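JRN 2140 Reporting Practice
Handout 4: Attribution, notes and the campus story

Scope

This handout covers sourcing and attribution for the semester assignment. It assumes you have read Handout 3 (structure of the hard news story) and have been allocated a round. Students on the Holloway campus round should also read the access conditions on the unit page before approaching any faculty office.

4.1 Levels of attribution

Agree on the level before the interview begins. Terms settled afterwards are a matter of negotiation and the source is under no obligation to accept yours.

On the record: name, position and words may all be published.
Background: words may be published; the source is described by role only, in a form the source has accepted.
Deep background: information may be used, without quotation and without a description that would narrow the field of possible sources.
Off the record: not for publication. It may be pursued independently with a second source, provided the first cannot be identified from the questions you ask.

Definitions vary between newsrooms. The student paper at Pranirville treats "background" as unquotable, and contributors filing there have been caught by this. State the terms in a full sentence and write the source's answer in your notebook.

For the assignment, up to two sources may be quoted on background. Every other source is on the record. Off-the-record material may not appear in the copy or in the source list.

4.2 Placement of attribution

In hard news, attribute at the end of the first complete sentence of a quotation. Where the quotation runs over several sentences, do not attribute again unless another speaker has intervened. Begin a new paragraph at each change of speaker.

"Said" is the default verb. "Claimed" implies doubt, "admitted" implies fault and "revealed" implies prior concealment. Use them where the facts carry that meaning. "According to" is suited to documents and less well suited to people.

Partial quotations should be kept for wording that is distinctive or contested. A single ordinary word in quotation marks reads as scepticism.

4.3 Notes

Date and number each page. Record direct speech in quotation marks at the time of the interview; anything outside quotation marks in your notes is paraphrase and must be published as paraphrase. Mark inaudible passages in a recording with the time elapsed and do not reconstruct them.

Notebooks and audio are to be kept until the end of the following semester. They may be called for at marking.

4.4 Technical sources

Stories from laboratories, clinics and engineering schools raise a particular difficulty. The source's vocabulary is exact, the reader's is not, and the reporter's paraphrase sits between them. Ask for the plain version first, then the technical one, and check your wording against both. Reading a paraphrase back to the source over the phone is permitted in this unit. Sending the full draft is not.

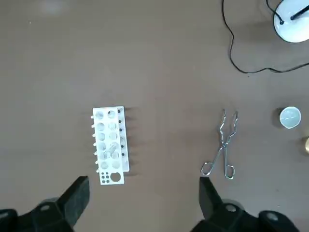
Shoshana Lindgren objected at this point in last year's session that a read-back hands the source a veto, and that once a researcher has heard the sentence the reporter will be pressed to soften it. The objection is a fair one. The working rule is that a read-back invites correction of fact only. Say so before reading, read the sentence once, and note any change requested along with whether it was accepted. Requests that concern tone are to be declined.

4.5 Figures

A number needs a source in the same way that a quotation does. Consider the following pair, adapted from past student copy:

Weak: The petition against the Cerum library closure has attracted massive support, with 1,181 signatures.

Better: The petition against the Cerum library closure carried 1,181 signatures when it was tabled in July, according to the student union minutes.

The second version gives the date at which the figure held and the document it came from. It also drops "massive", which the reporter was in no position to support without knowing enrolment.

4.6 Assignment requirements

Length: 600 to 700 words, excluding headline and source list.
Sources: minimum of four, at least one of them documentary.
Source list: name, position, contact details, date and mode of interview, level of attribution.
Weighting: 25 per cent of the final grade. Of this, 10 marks are allotted to sourcing.

Copy is filed through the unit page by 5 p.m. on the due date. Misspelling a source's name loses two marks on each occurrence.

Reading for next week: Zendidano case file, parts A and B. Bring a marked-up copy showing every unattributed assertion in part A.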